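Siebe Dierckx will not be drawn on the question of scones. He has been asked it every Tuesday for as long as he has run the tea room at Tornstead, and he considers jam-first people and cream-first people equally beyond help. What he will talk about, at length and over two pots of tea, is the stand they come on.

"People think it's decoration," he says. "It's shelving. It's very small shelving with a handle."

He owns 23 of them, which his business partner, Sang-wook Myung, regards as 21 too many. Myung does the books and most of the baking, and he has opinions about glass. "Ceramic, you drop it, you cry, you sweep," he says. "Glass, you're finding it in April."

Dierckx bought his first at a house sale in Grarow and carried it home on his lap. He likes a center post that doesn't wobble and a handle you can get your whole hand through. He also likes gold trim, and he is aware of what that says about him. Myung would have had plain white plates and been finished by lunchtime.

They do agree on the cups. A cup belongs next to the stand, within reach, and pink is allowed. "Pink is encouraged," says Dierckx. Myung looks out the window – there is a parking lot – and lets it go. 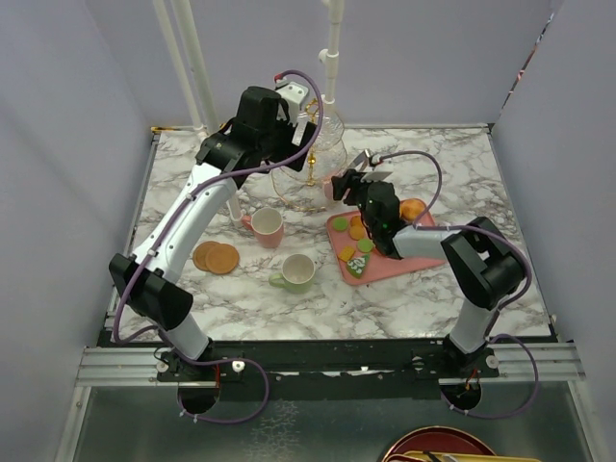 How do you stop the cakes on the lower tiers from getting crushed?

"Put the flat things at the bottom," says Myung. "Sandwiches, shortbread. Anything with a swirl on it goes on top, where there's nothing over its head."

Dierckx points out that customers always start with the top anyway, whatever the etiquette books tell them. He has stopped correcting them. An afternoon for two runs to 60 minutes, and he would like them to spend it eating.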